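Awnings, at last

Oct 3, 2021

I have been promising to write about the awning since the end of the summer, and a few of you have been kind enough to nudge me about it, so I've made a pot of tea and I'm going to do it properly.

The back of our house faces south-west, and for years the sitting room has been close to unbearable after lunch from May onwards. We tried thick curtains, which made it feel like a sickroom, and then a sort of silvery film on the glass that bubbled within a month and took me a whole weekend to scrape off. My sister kept telling me to put something on the outside of the window, where it would stop the sun before it got in, and I kept nodding and doing nothing.

In the end I asked for two quotes. The first, from Vender, came to 4,000 pounds for a motorised awning with a wind sensor and a remote control, and I must say the brochure was lovely. The second was from a much smaller outfit called Luangrath, who could do a hand-cranked one for 2,000 pounds fitted. I dithered for ages! A motor would be very nice on a lazy afternoon, but I have two working arms and a long list of other things the house needs, so the crank won.

Abbas Safavi came out to measure and was wonderfully patient with me. He spent a long time tapping the wall above the patio doors, and explained that the brackets had to go into solid brick and well clear of the old lintel, which meant the whole thing would sit a little higher than I had pictured. I fretted about that for days (would it look odd? would the low sun sneak underneath?) and he very sweetly came back with a length of batten and held it up so I could see. 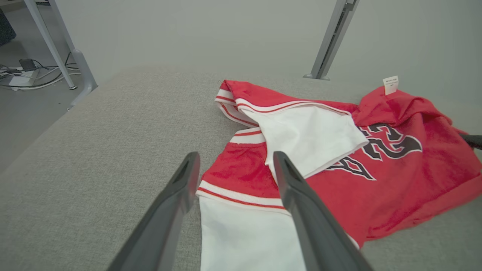 Then there was the fabric to choose. I had no idea there would be so many greys. I took the sample book home and laid it open on the patio in the morning, at lunchtime and again at teatime, and every single one of them looked like a different colour each time. I settled on a warm sandy stripe in the end, which the book calls Florance, and I'm very fond of it. It throws a soft, buttery sort of light into the room, where the darker ones made everything gloomy.

Fitting was on the 19th of September and took most of a day. It rained a bit in the morning, naturally. There was one small extra I hadn't budgeted for, 545 pounds to move the outside light and make good the render behind it, and I did grumble, but the light would have been right in the way of the left-hand arm, and the patch has been done so neatly that I struggle to find it now.

We had a good run of sunny afternoons straight afterwards, and what a difference! I can sit in my own chair at three o'clock and read without squinting, and the piano has stopped baking. My neighbour Thongchai Chaimongkol, who has had an Eken awning on his kitchen side for years, came round to inspect it and gave me two bits of advice: never wind it in damp and leave it like that, and brush the leaves off before they stain. I've bought a soft broom specially.

I still haven't decided what to do about the upstairs window, which gets the same sun and has no awning. Abbas suggested an outside blind on side rails, and I've asked him for a price. I'll let you know when it comes.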